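Section 4: Recording demonstrations for the Nivimen placement study

Follow these steps once the arm has passed its start-up check. Recordings made on different benches can only be compared if every bench is laid out the same way.

1. Clear the bench and close the curtain.

2. Open a new session in Nivimen and load the placement task. 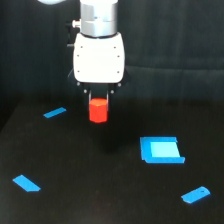

Block starting positions are drawn by the software within the work area. Check the area before each session and replace any tape that has lifted. Blue tape strips on the black tabletop stay easy to see while the red block is held above them. Don't move the strips between trials.

3. Set the block upright at the position given on the screen.

4. Open the fingers fully and lower the gripper until one finger is on each side of the block.

CAUTION: Keep hands off the bench while the arm is enabled.
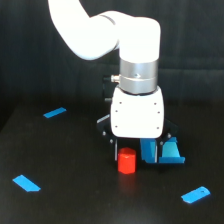

Wenjie Zou

5. Close the fingers at low force. If the block tips, stop the trial and label it "failed grasp". Don't delete it, as failed trials are used in training.

6. Hold the grasp for two seconds before lifting.
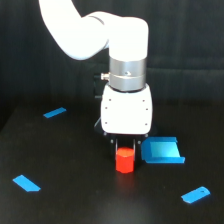 The pause gives the learning method a clear break between grasp and transport. In our December runs, policies trained without it tended to lift early.

7. Lift, carry the block to the target and release it.

8. Repeat until you have 30 trials, then save the session.

Note: A full session takes roughly 16 minutes. Send calibration faults to Corrado Fiore.

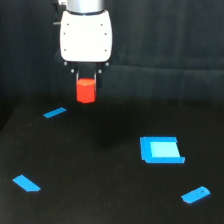 Can I combine trials from two sessions?
Only if the camera calibration file is the same for both. Otherwise, save them separately and enter both session names in the log.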